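Tips for building a hand-held gripper at home (and which advice to skip)

Every build guide I read before starting ours at the Prarncombe shop promised a weekend. Ours took from November until well past the point of fun. The Zodadura plans are fine on paper, but I'd question a few things.

Print the linkage arms solid. The plans call for a light infill and the first pair flexed like a ruler.

Don't glue the finger pads. You will want to swap them. Soft ridged ones grip better than flat ones, whatever the forum says, though I wouldn't trust either on anything greasy.

Snug the pivot bolts, then back off a quarter turn. Threadlocker after, never before.

Try it in a real kitchen. A clean bench flatters everything.
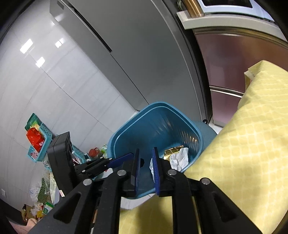
Blue ridged pads on black jaws, in both of these. 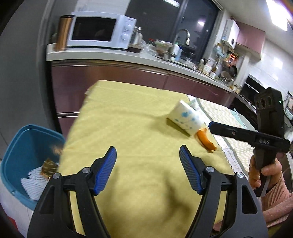
Start with light trash and cheap cups. Tissue is harder than it looks, and anyone who says their gripper "handles anything" has probably handled a foam block. I do 5 tries per object and write down the misses too.

Skip the Herville upgrade kit. I paid for it, fitted it, and went back to the stock springs after 3 evenings.

Keep your wires away from the trigger. The Yusof wiring chart routes them right past it, and I still can't see why.

Does all this save any work around the house? Not in mine. I can pick up a wrapper faster by hand, and I expect that to stay true for a while.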